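Visit report: Podberg block works, open afternoon

The Podberg works opens to the public twice a year, and the July session drew a full list. Places are limited to 30 per group, with one group starting at 1 pm and a second at 3 pm. I joined the later one. The visit lasts a little under two hours and covers the timber store, the machining hall, the colour room and the sample area, in that order. Stout shoes are required and ear defenders are handed out at the door.

Podberg makes small wooden blocks and the boards that go with them. Most of the output leaves under the Itiso name, which is the range sold to nurseries and primary schools. A smaller share goes to Lumanlan, a mail-order supplier of teaching materials. The building dates from the time when the site turned chair legs, and the layout still shows it: the store is at the wrong end for the loading bay, so sawn timber travels the length of the yard twice before anything is cut.

Timber store

Stock is held in open racks under a pitched roof with slatted sides. Boards are stacked on sticks at even spacing and left until the moisture reading has settled, then moved indoors for a further 16 days before machining. Each rack carries a card with the delivery number and the last two readings. The group was shown a meter in use on three boards from the same stack, and the readings differed by less than one per cent.

Rejected boards are kept in a separate bay. The usual faults are end splits and loose knots. Short lengths from this bay go to the block line, where a fault can be cut around, and only the longer clear pieces are kept for boards.

Machining hall

Square-section strip is planed on four sides and cut to length on a stop saw. Triangular prisms are cut from the same strip with a tilted blade, two from each blank, and this is the slowest operation in the hall. Rounded shapes are turned on a copying lathe. Output on the day was given as 1,696 pieces by the time our group arrived, all shapes together, which was described as normal for a day with one changeover.

Edges are broken on a belt and the blocks are then tumbled. The tumbling drums are loud even with defenders on, and the guide's commentary was lost at this point. A printed sheet at the drums would help. Dust extraction was good - the benches were clean enough to put a notebook down.

Boards are glued up from planks of unequal width. The works prefers this to narrow strips of one size, as it wastes less of a wide plank and leaves more of the figure visible. Joints are plain butt joints, clamped flat and scraped once the glue has gone off. I asked about movement across the width. The reply was that boards over a certain size are checked with a straight edge before dispatch and that returns for cupping are rare.

Colour room

Colour is water-based and applied by dipping. Blocks are dried on wire trays, turned once, and dipped again where the end grain has drawn in too much. A triangular block needs more care than a cube here, as the thin edges collect a bead of colour that must be wiped off before it sets.

Sample area

The last stop is a room of worktops where boards and blocks can be looked at together. It was the most useful part of the afternoon, and too short at fifteen minutes.

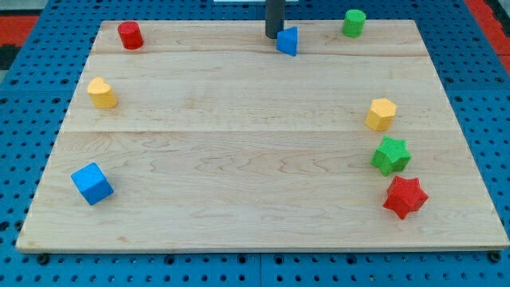 Three-plank board with small coloured blocks, on blue pegboard.

The grain on the wide plank repays a close look, with darker wavy streaks running through a pale ground. Both seams are straight. Against a surface as strong as this blue the pale timber reads clearly, though a blue prism is better judged on the wood than beside it.

Prices were not discussed on the tour, but a list is available at the desk. The current Itiso catalogue runs to over 833 lines if colours are counted separately. Seconds are sold by weight from crates near the exit.

Practical notes

Podberg is a 20-minute walk from Mukover station, the last part without a pavement. Parking is in the lower yard. The machining hall has two steps and no ramp - visitors with wheelchairs are taken round by the loading bay. Tea is served in the former office until 5 pm. Booking for the next session opens in January.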